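Chapter 4

Gathering Examples

Reading time: 7 minutes
Shares 156 | Comments 2

By the end of the last chapter we had an arm that could move where we told it, a gripper that opened and closed on command, and a camera looking down at the table. We also had a long list of rules for picking up a cup, and the list kept growing. Every time the cup stood somewhere new, or a second cup came too close to the first, we wrote another rule. You may have enjoyed that. I did, for the first dozen.

Now we are going to throw the list away. In its place we shall show the arm what we want, over and over, and let a learning program work out the pattern. I still find this one of the most exciting ideas in the whole subject! A person who has never written a line of code can sit down, guide an arm through a job, and leave behind something a machine can learn from. The price is that somebody has to do the showing, and do it well, and that is what this chapter is about.

4.1 What an example is

We shall use the word "example" in a narrow sense. An example is one complete attempt at one task, from the moment the operator starts moving the arm to the moment the task is finished or given up. It has three parts that must be saved together: the pictures from the camera or cameras, the positions of the arm's joints and gripper, and a short sentence saying what the operator was trying to do.

The sentence is the part that students leave until later, and later they have forgotten. "Put the strawberry in the cup" and "put the strawberry near the cup" may look very much alike halfway through. Write the sentence down before the arm moves. If the operator changes their mind during the attempt, stop the recording and begin a fresh one with a new sentence.

The pictures and the joint positions must also agree about time. Suppose the camera runs a little behind the arm. The learning program will then see the gripper closing on thin air, and it will faithfully learn to close on thin air. The Gulline logger we use in the exercises stamps every reading as it arrives, but a stamp is only as good as the clock behind it, so check the clocks at the start of each session (Exercise 4.2 shows how, and takes very little time once you have done it twice).

4.2 Setting the table

Most beginners put a single object in the middle of a bare table and record it being picked up, again and again. The results look splendid during training. Then a friend wanders over, puts down a mug of tea, and the arm has no idea what to do.

A learning program can only pick up on what varies. If the cup is always in the middle, the program has no need to look for the cup at all, and it can simply learn "go to the middle". So move things! Between attempts, shift the objects, turn them, swap which one is nearest the arm. Leave objects on the table that have nothing to do with the task. A toy banana lying beside the cup is a gift to your training set, even when every sentence you write is about the cup.

Toy kitchen items are a favourite for this kind of work, and you will meet them all through Part Two. They are light, they come in a pleasing mixture of shapes, and the tasks they suggest are easy to put into words. A round fruit rolls. A bottle on its side can be gripped across the body but hardly ever along it. A colander is wide and shallow and a cup is narrow and deep, so "put it in" asks for quite different movements in each case. Pick a few objects that disagree with one another in this way and you will learn far more than you would from a whole box of blocks.

There is a limit, of course. If you change the objects, the lamp, the camera angle and the task all in one afternoon, you will end up with a thin scattering of everything and not enough of anything. In the Pranov exercises we hold the camera and the lamp still and change only the layout. Once the arm is doing well, we let the lamp move too.

4.3 How many?

This is always the first question in class, and I am sorry to say that it has no single answer. For the simple pick-and-place task in Exercise 4.3 we ask for 100 examples, and for the two-step task in Exercise 4.5 we ask for about 300. Those numbers suit our arm and our objects. A different arm with a different gripper may want fewer or many more.

A better question is: what have I not shown it yet? Draw the tabletop on squared paper and put a dot wherever the target object started. After an afternoon's recording the drawing will surprise you. Nearly everyone favours the side of their own stronger hand, and hardly anyone uses the far corners. Fill the gaps in your dots before you add to the places that are already crowded.

4.4 Good attempts, clumsy attempts

Should you keep the attempt in which you knocked the cup, paused, and tried again? In most cases, yes. A trained arm will make small mistakes of its own, and if it has only ever seen perfect runs it will not know the way back from one. A recovery carried out calmly is worth keeping, and a few of them go a long way.

Long hesitations are another matter. If you stop to scratch your nose with the arm hanging over the colander, the program may learn to hang over the colander. Trim the pause or record again. The same goes for attempts that end badly - keep them if you like, but mark them as failures and store them apart, so that they never slip in among the good ones.

Try to move at a steady pace, too. The first few attempts of the day tend to be slow and the last few hurried, and a program fed on both will sometimes dither between them. My own rule is to throw away the first five of every session as a warm-up. It hurts less than you might think!

4.5 More than one pair of hands

Different people do the same job in different ways. One operator comes down on a strawberry from straight above, another slides in from the side. Both are fine. Mixed together without any thought, though, they can pull the program towards an average of the two, and the average may miss the strawberry altogether.

Early on, then, agree on a style and keep to it. Later, when you have a method that can cope with more than one way of doing a thing (Chapter 7), variety between operators becomes a strength. The Hauksdóttir set, which you will use in that chapter, was built in just this way, with each operator's attempts labelled so that you can train on one style or all of them and see what changes.

4.6 Before you begin the exercises

Have the following ready:

- the arm, calibrated as in Chapter 3
- a clear view of the tabletop from your overhead camera
- a handful of objects of mixed shape, including at least one open container
- squared paper for your dots
- your list of task sentences, written out beforehand

Look at the live picture for a full minute before you record anything. Check where the cables run through the arm's whole reach, and check that the arm does not hide the target just when the gripper is closing. If it does, move the camera now. An overhead view is very good at showing where things lie on the table and rather poor at showing how high the gripper is, and that is worth bearing in mind when you come to choose your second camera in Exercise 4.4.

Students who have the Nosomus workbook will find a blank session sheet at the back. Everyone else can rule one by hand: task sentence, layout, operator, outcome, and a wide column for remarks. Use the remarks column. "Slipped, caught it" is plenty.

Figure 4.1 A tabletop with toy food, cups and a colander, seen from overhead with the arm at lower right.
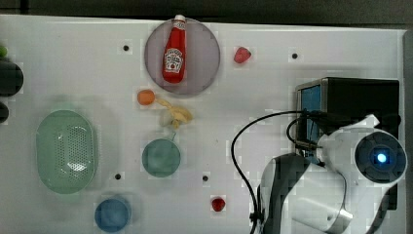 Pranov: We tried the squared paper in our group and every one of us had left the two far corners bare. I'd add one thing to 4.1, which is to read the task sentence out loud before starting. We caught several that said "cup" when there were two cups on the table.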